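Moving a server board teardown bench to a shared robot cell

Last revised 8 Sep 2018

These notes are for shift leads at the Grodville refurbishing site and for anyone at Pumen who is setting up the same kind of bench. They assume the arm is mounted, the safety scanner has been signed off, and the Lallell work order screen is running at the station. They cover how to divide the teardown between the arm and the technician, and what to change in the shift routine.

1. List the steps before dividing them

Write down every step of the manual teardown as it is done now, including the ones missing from the work instruction. At Grodville the written instruction had 14 steps. Vivek Negi watched two shifts and found others, such as checking the socket cover for cracks and pulling cables clear of the board margin. These small checks are the ones that get lost when a step is handed to the arm.

2. Assign each step to one side

Give the arm steps that repeat in the same place on the same board model: approach, latch release, lifting a module straight up, placing it in the tray. Leave the technician anything that depends on judging condition. Bent pins, swollen capacitors, corrosion near the battery holder and non-standard wiring all stay with a person.

Do not split one step between the two. If the arm opens a latch and the technician pulls the module, both have to be in the work area within seconds of each other, and the scanner will stop the arm on almost every board.

3. Set the approach height and speed

Store a separate approach point for each board model. Memory slots and the socket sit at different heights, and a link that clears one can touch the other. Teach the point with the gripper closed, then open it slowly and check both sides of the linkage for clearance. 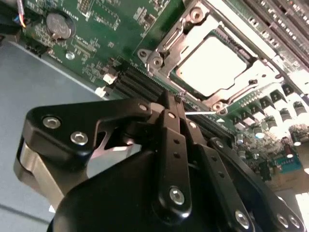 Keep the first pass at 25 percent speed for every new model. Raise it only after a full tray has gone through with no contact stops. If the board is held at an angle, teach the point again at that angle – a correction typed in from the flat position is not accurate enough near the slot latches.

4. Change the technician's routine

A technician who used to finish one board at a time now inspects boards before they go in and handles the rejects that come out. Plan for the following:

Incoming inspection happens at a separate table, outside the scanner zone.
Rejects are cleared at fixed times, once per tray.
Stops are logged by the person who clears them, in their own words, before the restart.
No one covers more than 2 cells.

The last item came from Miyuki Maruyama, who runs the evening shift. During the trial her technicians reported that the work was lighter on the hands and harder on attention. Rotate people between inspection and cell duty at the meal break.

5. Keep manual skills current

Run one tray per week entirely by hand, with a different technician each time. Record the time, but do not post it next to the arm's figures. The purpose is to keep the bench usable when the cell is down for service.

6. Review the stop log

Sort the log by board model first, then by cause. The first Grodville log covered 744 boards, and most stops came from cables left across the board edge. The remedy was a line added to the incoming inspection sheet. No program change was needed.

Send program change requests to Bajpai with the board model, the step number and the log entry attached. Requests without a log entry are returned. The next review of this page is planned for October.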